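5. Failure analysis

5.1 What went wrong

The policy trained on the July recordings dropped things. Not all things. Boxes, cups and the cushions were handled well enough by the arm, but flat objects lifted from a raised surface went badly, and the book task was worst of all. Typical run: arm comes down over the cover, jaws close a little above the corner, slide, close again on nothing. In 14 of the 55 book trials the jaws drove into the tabletop hard enough to trip the force limit and the run had to be stopped by hand. One of those bent a fingertip mount. We count that as a safety matter and it was logged as such, even though the arm was fenced and the door interlock did its job.

First guess was the controller. Wrong. Venkatesh Menon swapped the Dramska wrist for the spare and got the same slide, same place, same side. Second guess was calibration of the wrist camera, also wrong, or at least not enough to explain an error that only showed up with thin objects. After that we went back to the demonstrations.

5.2 Where the demonstrations came from

All 3,039 demonstrations were recorded with hand-held grippers in furnished rooms, with no robot present. The operator wears a head camera, and each gripper carries its own camera and a set of printed markers. The pose of each gripper is recovered from the markers as seen from the head, then smoothed against the gripper's own motion sensor. Jaw opening is read separately. Operators were asked to work at a natural pace and to vary the surface: sofa seat, side table, floor. Books and magazines were moved between surfaces, laid down flat, picked up again by a corner or an edge.

Two points matter for what follows. The pose is only as good as the view of the markers. And corner grasps on a low table mean the operator is looking nearly straight down, with the gripper well away from the middle of the lens, where the distortion is worst.

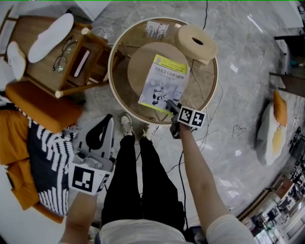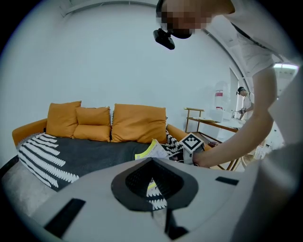 Figure 4. The recording space, from a head camera (first) and from the camera on a hand-held gripper (second). Printed markers are in view in both.

5.3 Cause

The fault was in the marker fit. For the fisheye lens we used a calibration sheet that covered the centre of the view well and the outer part hardly at all. Near the middle, fine. Further out the fit was extrapolating, and the height of the gripper above the table came out too large when the tags were tilted. With a box this does no harm, the jaws have plenty of side to hold. A paperback has next to none.

There is a second part to it, and we missed it for longer. When a marker pose was judged poor the pipeline held the last good value and let the motion sensor carry on from there. Sensible for a dropout of a few frames. But in the book task the operator's forearm or the table rim could hide a tag for the whole of the grasp, and the sensor drifted downwards over that time. So the training set held two kinds of bad grasp. Some were too high, which taught the slide. Others were too low, and we beleive these taught the arm to push into the table.

Kelly Nogueira found the second kind by replaying the recordings against a flat plane fitted to the tabletop. Any demonstration in which the jaw tips passed below the plane was flagged. It is a crude check and should of been in the pipeline from the start. The quality filter we did have looked only at the share of frames with a pose, held values included, so a long hold scored as a perfect recording.

5.4 Things ruled out

Network delay between arm and policy: measured, small, same for all tasks. Jaw force: raised and lowered, slide stayed. Room lighting: the floor tiles throw back a good deal of glare and Isla Crichton suspected the tags were washing out. Re-recorded a short set with the ceiling light off. No change in the height error that we could see, though detection was poorer overall, so this is not a clean test. Cover gloss was not tested. Operator habit is harder to rule out. Ajith Mathew recorded more of the book task than anyone else and tends to press down on the corner before closing, and a press of that sort may look to the policy like a command to go lower. We have no separate measure of it.

5.5 Changes made

The lens was calibrated again with the sheet carried right out to the rim of the view. Held poses are now marked as held, and any demonstration with a hold during jaw closing is thrown out. The plane check runs on every recording made over a table. On the robot side there is a floor on commanded height, set 2 mm above the measured tabletop for the Brundley arm, and a softer stop in place of the hard trip. The floor is not learned and the policy can't get past it.

Retraining on the cleaned set removed the table strikes in the trials we have run so far. The slide is less common but still there, mostly with thin magazines, where the floor itself now keeps the jaws too high to catch the edge. We can lower the floor or change the fingertips. Nidia Inga is trying a bevelled tip from Zerel on the low-force setting. Until that is done the book task stays off the unattended schedule, and someone stands at the stop button for any run with flat objects.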